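Andamos à procura de gente para a contagem de aves aquáticas no estuário, e desta vez escrevo eu o anúncio, que sou quem fica com os papéis todos na mão no fim da época!

O projeto chama-se Skukance e segue as limícolas e as garças que param entre as salinas do Benard e o sapal de Heltlow. No ano passado lemos 244 anilhas de cor, o que para uma equipa de 9 pessoas foi uma bela canseira (e uma alegria, não vou mentir). Este ano queremos juntar mais gente, com ou sem experiência. Se distingues um pilrito de um maçarico, ótimo. Se não distingues, aprendes nas primeiras saídas, que eu também comecei a trocar tudo.

O que pedimos: duas manhãs por mês até ao fim de maio, botas de borracha, paciência para estar parado ao vento e alguma vontade de passar os registos para a folha de cálculo nessa mesma semana. Binóculos emprestamos. Telescópios temos poucos e vão rodando. Quem preferir ficar em casa também dá jeito, temos ainda 195 fichas antigas por transcrever, algumas com uma letra que só visto.
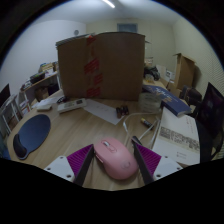 As fichas são a parte melhor, respondeu-me a Chiang quando lhe mandei o rascunho deste texto, e devias pô-las logo no início, porque há quem não possa andar na lama e queira ajudar à mesma. Fica o recado, mesmo que eu continue a preferir a lama!

Não há pagamento, aviso já. Damos seguro, boleia a partir do largo de Heltlow e reembolso do combustível a quem trouxer carro. Os menores podem vir com um adulto. Cães é que não, por favor, as aves levantam todas e lá se vai a manhã.

Para te inscreveres, deixa o nome e um contacto na caixa do Skukance, no posto do Benard, até 6/2/26. Diz se queres campo, transcrição ou as duas coisas, e se já tens algum troço preferido. Os percursos 1 e 2 estão quase cheios, o do dique velho está às moscas e é lá que costumam andar os colhereiros.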